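Subject: Re: [patterns] Enlarging a chart from an old booklet
To: the patterns list

On Thursday a member from Drutorton wrote:

> I have a booklet from Stekik with a cross stitch border of leaves. The
> chart is so small that I lose my place after two rows. I would like to
> make it bigger and also change the corner, as my tablecloth is square
> and theirs is long. The copy shop made it larger but the lines became
> fuzzy and the symbols are gray spots now. Has anybody redrawn such a
> chart by hand? Is it very much work?

Hello all,

Yes, I did it last February, with a border from the same publisher. It was work, but less than I feared. English is not my first language, so please ask if some step is not clear.

My border has a repeat of 70 stitches, and the corner is separate. I first tried a computer program and gave up after two evenings. My eyes prefer paper, and on paper I can also write small remarks next to a row.

1. Choose the paper

Take paper with squares big enough for your pencil. It helps very much if the lines in one direction are darker than in the other. Then you always know if you are counting along the row or up the column, also when you turn the sheet to reach a far corner. I like bold lines for the columns and thin gray ones for the rows.

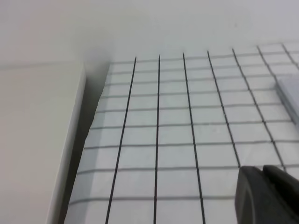

2. Mark the center first

Do not start in the corner of the sheet, as I did the first time. Find the middle of one repeat in the booklet and put it in the middle of your paper. Write the number of the column on top and the number of the row on the left side. I write every tenth number only.

3. Copy by color, one after the other

I copied all the dark green stems, then the light leaves, then the berries. If the stems are right, the other colors have almost no choice where to go. Use a soft pencil – you will erase more than you think. When one color is finished I count the squares and compare. My repeat has 387 stitches in dark green, and the first time I was 8 short. They were all in one leaf.

4. Make the new corner

For a square cloth I use a small mirror without a frame. Put it diagonally across the chart and move it slowly until the reflection makes a nice turn. Then draw what you see. My corner needed 15 extra columns before it looked calm. Check that your side is a whole number of repeats plus the two corners, or you will have half a leaf somewhere.

About the thread: the old numbers in the booklet do not match the cards in my shop in Lostano. I took a finished piece with me and compared by the window. The light green was the difficult one, I bought two and used the duller one.

One question from my side. My linen is the kind sold as Messina, and it shrinks more in one direction than in the other. Do you wash it before you stitch, or after? For a square cloth I would like to know before I cut.

Greetings from Lostano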